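Fórum Casa e Estudo > Arrumação > Mesas e escrivaninhas

Organizador em cima da pilha de livros: alguém usa assim?

12 respostas · 188 visualizações · 3 partilhas

marola_azul
Boa noite a todos. Desde abril estou a estudar em casa e a minha mesa é a mesma onde se come. Tenho muitos livros e cadernos finos e só um organizador de plástico preto, daqueles com furos compridos nas paredes e compartimentos. Se ponho o organizador na mesa e os livros ao lado, já não cabe o prato nem o computador. Então pensei pôr os livros deitados, em pilha, e o organizador por cima. Alguém tem assim? Fica seguro? Peço desculpa pelo meu português, ainda estou a aprender.

pontoecruz
O português está muito bom, não peças desculpa. Sobre a pilha: eu não fazia. Cada vez que precisas do livro de baixo tens de tirar tudo. Livros em pé, com um suporte de metal, e acabou o problema.

tintapermanente
Discordo do pontoecruz. Livros em pé só funciona com capas duras. Cadernos e folhetos em pé dobram-se todos e ao fim de um mês parecem folhas de alface. Deitados é melhor para eles.

pontoecruz
Para isso existem as caixas de revistas. O modelo Fjeld aguenta bem e ocupa um palmo de mesa.

lanterna36
Eu uso o organizador em cima dos livros há bastante tempo e posso explicar como faço. Também não sou de cá e escrevo devagar, por isso vai uma mensagem comprida.

Primeiro, a toalha. A minha mesa é muito lisa e a pilha escorregava quando eu escrevia com força. Comprei uma toalha cinzenta com quadrados de linhas brancas finas, na loja Linwood, e melhorou bastante. Os quadrados também me ajudam a voltar a pôr tudo no mesmo sítio depois do jantar, embora eu confesse que quase nunca fica direito.

Segundo, a ordem. Por baixo ponho os livros maiores e que abro menos. Por cima destes vão as coisas finas, como os impressos do curso de chinês e os cadernos de exercícios. O organizador fica apoiado só numa ponta da pilha, do lado da parede, e assim posso levantar os cadernos pela outra ponta e puxar um sem tirar os lápis todos.

Terceiro, o peso. Pesei o meu organizador cheio na balança da cozinha e deu 700 gramas. Com 1000 já não gostei, porque os cadernos ficavam marcados pela base. Tirei a tesoura grande e o agrafador, que agora moram na gaveta.

marola_azul
Muito obrigada, lanterna36! Isto da ponta da pilha eu não tinha pensado. Mas os teus cadernos não ficam tortos, se o peso está só de um lado?

lanterna36
Um pouco, sim. Uma vez por semana viro os finos ao contrário e passa. Também estudas línguas?

marola_azul
Estudo contabilidade e português ao mesmo tempo. São muitos papéis soltos, esse é o meu maior mal.

tintapermanente
Para papéis soltos, uma capa de elástico no meio da pilha. As Ukinex são baratas e têm lombada estreita. Só não metas até 36 folhas em cada bolsa como diz na etiqueta, porque depois o elástico não fecha bem. Eu meto metade.

pontoecruz
Continuo a achar que estão a complicar uma coisa simples. Uma mesa onde se come não devia ter pilha nenhuma. Um carrinho com rodas e resolvia-se.

lanterna36
Um carrinho é boa ideia para quem tem chão livre. No meu quarto, entre a cama e a mesa passo de lado. Cada casa tem a sua medida. Deixo a mesa como estava hoje às seis da tarde, com o livro verde, os impressos e o organizador. 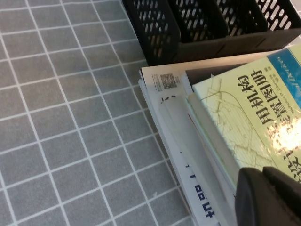
Quanto aos compartimentos, no da esquerda tenho as canetas que uso todos os dias e no do meio os marcadores. O da direita é para coisas pequenas, e aqui aviso: clipes e borrachas pequenas fogem pelos furos da parede. Pus um copinho de iogurte lavado lá dentro e agora já não apanho clipes do chão.

pontoecruz
O copo de iogurte aprovo. A pilha, não.

veludoverde
Entro na conversa só para perguntar uma coisa. Os furos não apanham muito pó? Tive um parecido, da Veltcombe, e limpava aquilo com um cotonete, um furo de cada vez. Acabei por oferecer à minha cunhada.

lanterna36
Apanham. Eu esvazio tudo e ponho debaixo do chuveiro, com um pouco de detergente da loça. Seca numa noite em cima de um pano.

marola_azul
Já experimentei com o organizador na ponta e consigo puxar os cadernos. Falta comprar a capa de elástico e convencer o meu marido de que a pilha pode ficar na mesa ao pequeno-almoço. Obrigada a todos, também ao pontoecruz!

Tópicos relacionados
Toalha de mesa ou base de secretária?
Como guardar cadernos de exercícios já acabados
Estudar na cozinha: horários e luz
Carrinhos com rodas, vale a pena?

Contacto · Regras do fórum · © Fórum Casa e Estudo · Voltar ao topo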